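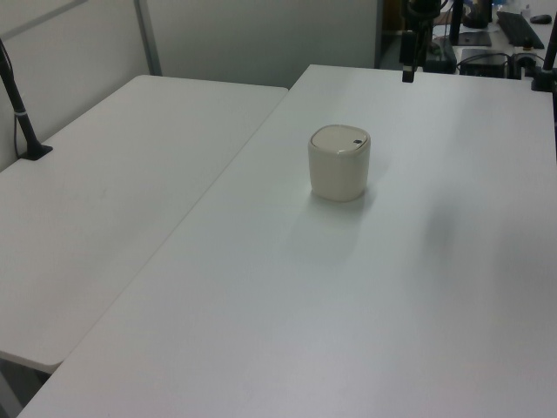

Small lidded canisters and the seals that fail in them

I have been through 11 small storage canisters in the past few years, most of them bought for ground coffee and nearly all of them demoted to holding something else. This post is a write-up of what I have learned about the small ones, by which I mean anything that holds less than a standard bag of coffee and has a lid you are expected to open with one hand. It follows on from the post in March about pantry jars, where a few people asked why I had left the small ones out. I left them out because they fail in different ways.

Proportions first. A canister that is as tall as it is wide is the most stable shape you can buy, and it is also the most wasteful on a shelf. Kitchen shelves are spaced for bottles and cereal boxes, so a squat canister leaves a column of air above it that you can't use unless you stack, and a domed lid won't stack. A tall, narrow one uses the height but tips when you dig in it with a spoon. I have settled on squat for anything I scoop from and tall for anything I pour from. Rice and lentils pour. Coffee, salt, bicarb and loose tea get scooped.

Cylinders with slightly squared sides are a compromise between round and square, and a reasonable one. A true cylinder wastes the corners of the shelf and rolls if it is put down on its side. A true square packs well but holds powder in its corners, and you end up tapping it upside down over the sink. With a generous radius on the corners the spoon still gets everything out, and the thing sits flat against its neighbour closely enough. The catch is the lid. If the squareness carries all the way up to the rim, the seal has to follow it, and a seal that isn't circular is pulled unevenly. Look for a canister where the mouth is round, whatever the body does lower down.

Seals

There are four kinds of lid I have used for any length of time.

Friction lids, with no gasket. The lid is a sleeve that drops over or into the body, and the fit does all the work. Good ones sink slowly under their own weight as the air escapes. Cheap ones rattle. They keep out light and dust and do very little about moisture. For salt in a dry house they are fine. I wouldn't keep coffee in one beyond a few days.

Gasketed push lids. A ring of silicone, usually with two or three fins, seated in a groove around the plug. These are the most common and the most variable. The fins take a set over time, meaning they stay bent in the direction they are pushed, and then the lid lifts off with no resistance at all. You can get more life out of a ring by taking it off, turning it over and putting it back, as long as the fins are symmetrical.

Clamp lids, with a wire bail. The seal is excellent and the mechanism is easy to understand and repair. They take two hands, and at small sizes the wire is out of proportion to the jar. I still use one for yeast.

Button lids. Pressing the button expands the gasket or, in other designs, opens a vent so that the lid can be lifted. They are pleasant to use when new. The mechanism lives inside the lid, where steam and fine powder can reach it, and it is seldom sold as a spare. Of the ones I have owned, every failure has been a spring or a button that sticks halfway. Finely ground coffee is the worst thing for them, followed by icing sugar.

The Plidach I used for two years was a button type. The seal was good until the button stopped returning. I took the lid apart with a spudger and a lot of patience, found a crust of coffee oil and dust around the stem, cleaned it with warm water and a soft toothbrush, and had it working again for a further four months. The second time, one of the plastic tabs that hold the cover on snapped, and that was the end of it as a sealed container. It now holds rubber bands.

The Dorard that replaced it has a push lid with a single thick ring and no moving parts. It is harder to open, particularly with damp hands, and I have no other complaint.

Testing a lid at home

There are elaborate ways to do this, and I have tried two of them. The one I kept is simple. Put a known weight of dry table salt into the canister, close it, and leave it in the bathroom for a week of ordinary showers. Weigh it again at the end. Salt begins to draw water from the air at 70 percent relative humidity or a little over, and a bathroom will go past that every morning. If the lid leaks, the salt gains weight and clumps. If it doesn't, you will see no change that a kitchen scale can register.

Points on method:

Use plain salt with no anti-caking agent, if you can get it. The additive hides the clumping.

Zero the scale with the empty canister and its lid on, and write the empty weight on a bit of masking tape on the base.

Let the canister sit in the kitchen for an hour before the second weighing and wipe the outside. Condensation in the lid groove is enough to spoil the result.

Run an open dish of salt beside it. If the dish doesn't gain anything, the room was too dry and the test tells you nothing.

Do the test when the canister is new and again after six months. The difference between the two is more useful than either number alone. My Dorard showed nothing on either run. An unbranded friction lid gained 10 grams in the week, which I would not have guessed from how snug it felt.

This says nothing about oxygen. A lid can stop enough water vapour to keep salt dry and still let coffee go stale, and I don't have a means of measuring that apart from drinking the coffee.

Finish and colour

Matte finishes in off-white and beige are everywhere at present. They look calm on a bench and they hide fingerprints well. They do not hide turmeric, tomato or the grey rubbing that comes from metal spoons and tins. That grey is metal left behind on the surface, and it comes off with a paste of bicarb and water, applied with a fingertip and no pressure. Scouring pads will take it off too, along with the matte, and you are left with a polished patch that catches the light from then on.

Two-tone sets, where the lid is a shade lighter or darker than the body, age better than sets sold as one colour. A lid gets handled and a body doesn't, so the two drift apart over the years in any case. If they started out different the drift goes unnoticed.

Opaque bodies need a label. I put mine on the base and on the back, never on the lid. Lids get swapped. I spent part of one winter making coffee with a decaf I had labelled correctly and lidded wrongly.

Washing

Take the ring off every time. A stretched ring goes back on in the wrong place, so ease it out with the handle of a teaspoon at one point and roll it the rest of the way. Wash it in hot water with detergent, rinse it, and let it dry flat. Silicone holds on to smells, and the best treatment I have found is an hour in the oven at a low heat, checked against whatever the maker says the ring will tolerate. Soaking in vinegar did nothing that I could detect.

Dry the groove. Water sits in there for longer than you would think, and it is the usual source of the black spotting people put down to a bad ring. I run a folded corner of tea towel around it and leave the lid upside down overnight.

Button lids should not go in the dishwasher unless the maker is explicit about it. Water gets in past the stem and has no route out.

What I keep in what

Coffee, ground: the Dorard, filled to the top and refilled from the freezer in small amounts. Air space matters more than the lid once the lid is decent.

Salt, for cooking: a friction-lid pot beside the stove. It gets opened so often that a proper seal would only be a nuisance.

Bicarb: a Cliltwood with a screw lid, older than the rest and a bit chalky on the outside. The thread cross-starts if you aren't careful. Turn it backwards until it drops, then forwards.

Loose tea: two Delaunay tins. The inner lid is the part that does the sealing, and it is worth keeping even though it makes the tin slower to open.

Yeast: the small clamp jar, in the fridge.

Colette Roussel wrote after the March post to ask about canisters with a one-way valve in the lid. Fresh beans give off carbon dioxide for some days after roasting, and the valve lets it out without letting air in. For beans bought within a week of roasting I think it is worth having. For ground coffee most of the gas has gone by the time you get it home, and the valve is then one more opening that can leak. I have only used one, and it passed the salt test when new. I haven't run the six-month test on it yet.

She also asked about spare rings. Measure the groove on the lid, not the old ring, which will have stretched. You need the diameter at the bottom of the groove and the width of the groove itself. A ring slightly smaller than the groove diameter is right, and one that drops in without any tension is too big. I order a couple at a time and keep the extras in the drawer with the masking tape.

Next on the list are spice tins, which have a shaker insert to contend with as well as a lid. I have four on the go and two of them have already rusted at the seam.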